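Re: [robotics-club] Wrist cam mount and where we practise on Wednesday

Hi all,

Sorry for the slow answer, I had the whole reply written on my phone on the bus and then the bus went through the tunnel and ate it. Quoting Sorin's message so the people who only get the digest can follow along.

Sorin Golob wrote:
> Hey everyone, a few things from the weekend.
>
> First, the arm homes properly now. Zara found that the shoulder joint had
> been set up with the old gear ratio from last year's arm, so every time we
> told it 90 degrees it went off and did its own thing. She's put the right
> number in and it goes where you ask.
>
> Second, I'm still not happy with the wrist camera. When the wrist rolls
> past halfway the picture goes dim and the tag detector drops out. Is that
> the exposure setting or is the bracket shading the lens? I don't want to
> reprint the bracket if it's only a setting.
>
> Third, do we want to keep practising at the house, or go back to the
> school? I like having the arm set up all the time but I don't know how
> everybody else feels about the trip.
>
> And can someone who was there for the Tuston round tell me how the scoring
> worked for dropped pieces? The rules sheet reads two different ways to me.
>
> Sorin

OK, in whatever order I feel like!

The camera. I'm pretty sure it's exposure. I had the same trouble with my line follower in Grade 10, where it was fine over the white board and hopeless as soon as it looked at anything brown. The driver is set to automatic, and it takes its sweet time to make up its mind when the arm swings from a bright bit of the room to a dark bit. Lock it to a fixed value and then move the arm through the full roll. If it's still dim with the exposure locked, then yes, blame the bracket, and I'll apologise and help you reprint it. My guess is you'll need to bump the gain as well. Please write down what it was set to before you touch it (I say this as the person who didn't, last September, and cost us an evening).

One thing I'd love us to do is run the detector on the really boring views too. All our test pictures so far have the coloured blocks sitting nicely in the middle, and of course it finds the blocks, there's nothing else in there to find. What I want to know is what it does when the wrist is pointed off at the skirting board and there are no blocks at all. It should say nothing. On Halilović's laptop it gave me a false tag on a bit of wood grain, with a confidence high enough that the arm would have gone for it.

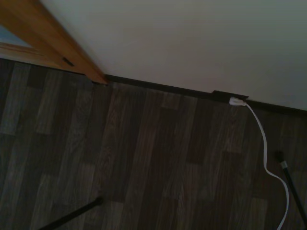 So my suggestion is we make a proper folder of no-block views and score it separately. Count any detection in there as a fail, no arguing. I've started one on the shared drive under "nothing_here" and it has 562 pictures in it already, though a lot of them are near enough to identical because the logger saves one every tick whether the arm is moving or not. If somebody wants a nice small job, writing a script to throw out the duplicates would be a huge help. It doesn't need to be clever. Comparing each one against the last one you kept would do.

While we're at it, can we please agree on a name for each run? There's a folder called "test", a folder called "test new" and a folder called "test new USE THIS", and the last one is the oldest of the lot. I vote for the month, then the task, then your initials. I'll rename mine tonight.

The shoulder joint. Brilliant, Zara! I'd been staring at the motor wiring for two meetings because I was convinced we had a bad encoder. Can you push the config change up when you get a chance? I pulled last night and I still have the old number, so mine is still waving at the ceiling.

Where to practise. I'd keep it at the house for now. Packing the arm up and recalibrating it every time was eating 50 minutes of a two-hour meeting, and at the school we have to be out the second the badminton people want the hall. I know it's a longer trip for some of you. If you need a lift from the station, reply to me off list and I'll sort something out, I've got room for three if somebody doesn't mind sharing the back seat with the toolbox. Please do be careful where you put your feet and check for cables before you shift anything. If a stand gets bumped, tell whoever is driving the arm, even if it looks fine to you, and we'll run the calibration again. It only takes a few minutes and it's a lot less annoying than finding out at the end of the night that everything is off by a finger's width.

Dropped pieces at Tuston. I was there, and I had to ask the judge as well, so don't feel bad. The way she explained it to us, a piece that's dropped inside the marked area stays in play and you can pick it up again with no penalty. A piece that goes outside the area is gone for that round and costs you 2 points on top. The bit on the sheet that sounds like it says the opposite is about pieces dropped by a person during setup, and it really ought to be in a different section. I can't promise they'll do it the same way at Sostby, so somebody should email the organisers before we build our whole plan around re-grabbing. Sorin, would you? You write a much more polite email than I do.

That does bring me to the gripper pads. If re-grabbing is allowed, I'd go back to the softer pads, even though they wear out quicker. The hard ones are lovely when the approach is dead straight, but on a second try the block is nearly always sitting at some daft angle and they just push it along the table. We have 6 of the soft ones left in the drawer with the M3 bolts. I can cut more, but I'd need someone to bring the good knife back. You know who you are.

For Wednesday I'll bring the spare USB hub and the printed tags (new ones, matte paper this time, the glossy ones were a terrible idea and they were my idea). Halilović, could you bring your laptop so we can see if that false tag shows up again with the exposure locked? If anybody has a long extension lead they're not using, throw it in your bag.

Doors from half past six, and I'll have the kettle on. Shout if you can't make it so I'm not holding the start for you.

Oh, and Sorin, you left your hoodie here. It's on the hook.

Cheers,
M.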